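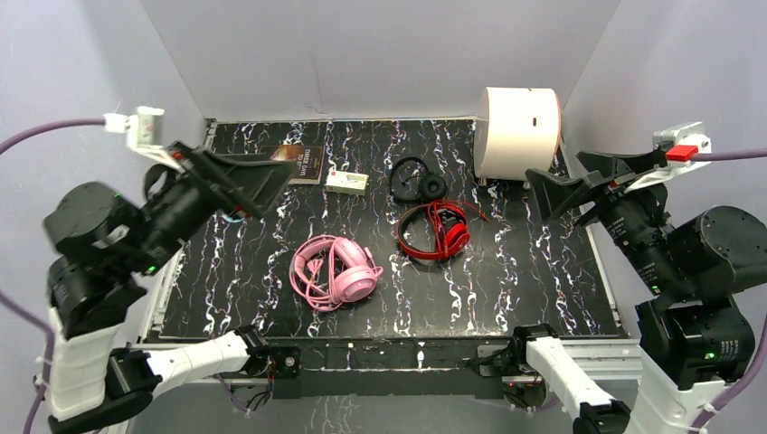
How Headphones Make Sound

By Do-yoon Yang
January 2018
35 shares | 2 comments

Headphones are a pair of very small loudspeakers joined by a band. Each loudspeaker sits close to one ear, so it needs very little power. A speaker that fills a classroom has to move a lot of air. A headphone speaker moves only the air between itself and your ear.

What sound is

Sound is a vibration that travels through a material. In most cases the material is air. When you pluck a rubber band, the band moves back and forth and pushes on the air next to it. That air pushes on the air beside it, and the push is passed along until it reaches your eardrum. The eardrum is a thin piece of skin inside the ear. It moves in the same pattern as the rubber band, and your brain reads the pattern as a sound.

The number of back-and-forth movements in one second is called the frequency. It is measured in hertz, written Hz. A frequency of 20 Hz is a very low rumble, close to the lowest sound a person can hear. Faster vibrations make higher notes. The size of each movement controls how loud the sound is.

Inside the earcup

The round part that goes on or over the ear is the earcup. Inside it is a part called the driver. Most drivers are made from three pieces.

The magnet is fixed in place and does not move.

The coil is a length of very thin wire wound into a ring. It sits in a narrow gap close to the magnet.

The diaphragm (say "DIE-uh-fram") is a thin, flexible sheet, often plastic. The coil is glued to the back of it.

Music reaches the headphones as an electric current that keeps changing. When current flows through the coil, the coil becomes a magnet too. It is then pulled toward the fixed magnet or pushed away from it, depending on which way the current is flowing. The diaphragm is attached to the coil and has to move with it. The diaphragm pushes the air, and the air carries the vibration to the ear.

The movement is small. You would have trouble seeing it even if the earcup were open. Please do not open one to check. The coil wire is thinner than a hair in many models and breaks easily.

Over-ear and on-ear

Headphones with a headband come in two common shapes. Over-ear headphones have large cups with a cushion that goes all the way around the ear and rests on the head. On-ear headphones have smaller cups that press on the ear itself.

Over-ear cups usually block more noise from the room, but they are bigger to carry and can make your ears warm. On-ear cups are lighter. They let in more outside sound, and some people find that they pinch after a while.

Color makes no difference to the sound. A pink pair, a red pair and a black pair can have the same kind of driver inside.

The headband

The headband has two jobs. It holds the earcups at the right distance from each other, and it presses them gently against the head. It works as a spring. When you pull the cups apart, the band bends and tries to return to its first shape. The force it makes is called the clamping force. Too little force and the headphones slide off. Too much and they hurt. Padding on the band spreads the weight over a wider area of your head.

The cable and the plug

A headphone cable looks like one cord, but it contains several thin wires. Each wire has a coating that keeps it from touching the others. The wires are made of copper in most cables, as copper carries electricity well and bends without snapping.

The plug at the end is a metal pin divided into bands by dark rings. On an ordinary stereo plug, the tip carries the sound for the left ear. The next band carries the sound for the right ear. The last band, called the sleeve, is shared by both and lets the current return. Some plugs have one more ring for a microphone.

If one side goes quiet, the cause is often a broken wire near the plug or near the earcup. Those are the places where the cable bends the most. Unplug by holding the plug, and do not pull on the cord. To store the cable, wind it into wide, loose coils. Tight folds strain the copper.

Try it: a string telephone

You need two paper cups and 30 feet of cotton string. Ask an adult to make a small hole in the bottom of each cup. Push one end of the string through each hole from the outside and tie a knot inside the cup so that it cannot slip out.

Give one cup to a friend and walk apart until the string is straight and tight. It must not touch a wall or a person. One of you talks into a cup while the other listens.

The bottom of the cup acts as a diaphragm. Your voice makes it vibrate, the string carries the vibration, and the second cup pushes on the air near your friend's ear. Let the string go slack and try again. A slack string carries the vibration poorly, and the voice fades.

Volume

Loud sound can damage the tiny cells in the inner ear, and those cells do not grow back. Keep the volume low enough that you can hear a person speaking to you from across a table. If your ears ring after listening, the sound was too loud. Tell an adult, and give your ears a rest.

Words to know

Diaphragm: the thin sheet that moves the air.
Driver: the magnet, coil and diaphragm together.
Frequency: how many vibrations happen in one second.
Clamping force: how hard the headband presses the cups against the head.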